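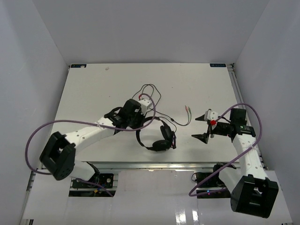
I will defend the wired headset until they pry it off my ears. Everybody I know in Drurby has gone wireless, and every one of them has sat through a call saying "hang on, it's dying." Mine has never died! It has a cable, and the cable goes into the computer, and then I can hear people. Lovely.

And yes, I mean the old kind, with two little plugs, pink for the mic and green for the sound. I love those plugs. You match the colors and you're done (try explaining Bluetooth pairing to your mother over the phone and get back to me).

The cable is a pain, I'll give you that. It loops over itself the second you set it down, and I've rolled my chair over mine more times than I'd like. But I coil it loosely on Monday, stick a twist tie on it, and it mostly behaves till the weekend. Don't wrap it tight around the headband, please. I killed 2 good pairs that way before I learned.

My current one is 7 years old and came from a bargain bin at a shop on Bongate. I've replaced the ear pads, and that's it. My brother's fancy pair lasted 3 years and then the battery quit. Guess whose spare he borrowed?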